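Shelf sag on a 105 cm span – thicker board or center divider?
Board: Case furniture and built-ins
Started by hjoly, 14 October 2022

hjoly
Planning a low open bookcase for the wall under a stair. Inside width is 105 cm, two shelves, no doors. The supplier (Olszewski) stocks melamine-faced particleboard in 16 mm and 20 mm. Load is paperbacks on the upper shelf and records on the lower one. Would 20 mm be enough without a divider? I would like to keep the full width clear if I can.

kurek_m
No. Not for records, in particleboard of either thickness. Sag goes with the cube of thickness, so going from 16 to 20 cuts deflection to a bit over half. It also goes with the fourth power of span for the same load per unit of length. One divider in the middle takes each half to a sixteenth of what it was. The divider wins and it costs you one offcut.

witold_k
The fourth power is right for a shelf resting loose on pins. Few people build that way if they care about sag. Fix the ends rigidly and the midspan deflection drops to a fifth. Screw through the sides, glue, done.

kurek_m
A fifth is for fully clamped ends. Two confirmat screws into the edge of particleboard are nowhere near clamped. You get part of that on day one and less later as the holes loosen. I would treat it as pinned and take anything extra as a bonus.

witold_k
I have shelves in a utility room done exactly like that, 90 wide, and a straightedge shows nothing I can see.

kurek_m
With what on them?

witold_k
Paint cans and boxes. Fair, it isn't a wall of vinyl.

ewieczorek
Two things missing so far.

1. Creep. Particleboard under constant load keeps moving for months. Whatever the calculator gives you for initial sag, plan on at least double in the long run. Most online calculators give the initial number unless there is a box to tick.

2. The back. A 6 mm back set in a groove and screwed to each shelf along its rear edge supports the shelf along that whole edge. The front is then the only free edge, and a solid wood strip on it, set upright, deals with most of what is left. That keeps hjoly's full width clear on the paperback shelf.

For the records I agree with kurek_m. Put a divider in. Records want to be held upright anyway.

hjoly
Thanks. How deep would the front strip need to be? And does it hang below the shelf or stand above it? Same effect either way?

ewieczorek
Same stiffness either way. Hang it below, or you will be lifting every book over a lip. Depth matters much more than thickness. I would start at twice the board thickness and glue it along its full length. Screws alone let it slip and you lose most of the benefit.

witold_k
Disagree on the back. A 6 mm panel with screws into the shelf's rear edge is relying on the same weak particleboard edge that kurek_m just complained about. Use a cleat fixed to the wall.

ewieczorek
Those screws are loaded in shear across many points. Yours are at two points with a moment on them. Different case. A cleat is fine too if the wall is solid and hjoly doesn't mind the unit becoming a fixture.

hjoly
The wall is a stud partition and the studs are not where I want them, so I'd go with the back panel. Next question is layout. With a divider below and none above, does it look odd? My drawing (done in September, redrawn since) looks like two different pieces of furniture stacked up.

zuz_w
I would carry the divider up and go all cubbies. Narrow bays, no strip, no calculation. You lose flexibility for wide items and you gain a shelf that stays flat. If the carcass is gray, a darker inner panel makes the bays read deeper. Avenero and Sastholm both sell board in gray wood grain, and you can put a different decor inside without changing the cutting list. Watch grain direction on the uprights. Amon's cutting service rotates parts to save sheet unless you lock them, and I have had a set come back with every divider running sideways.

For reference, a gray wood-grain unit with open compartments, and a counter in a similar color:
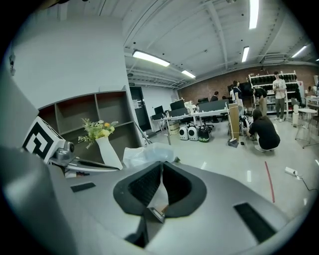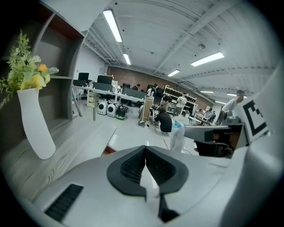
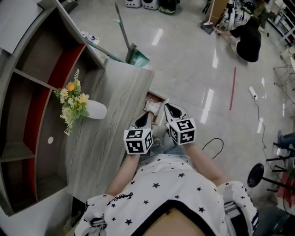
Gray shelving with open compartments in the first two, counter with the curved front in the third.

hjoly
The cubby layout works better than my drawing, and the darker inside helps. I'll redo the cutting list with dividers on both levels in 16 mm.

kurek_m
16 is plenty at that span. Put feet or a plinth under the divider too. The bottom panel has the same span problem as the shelves and people forget it.

witold_k
Agreed on the plinth. Still not convinced about the back.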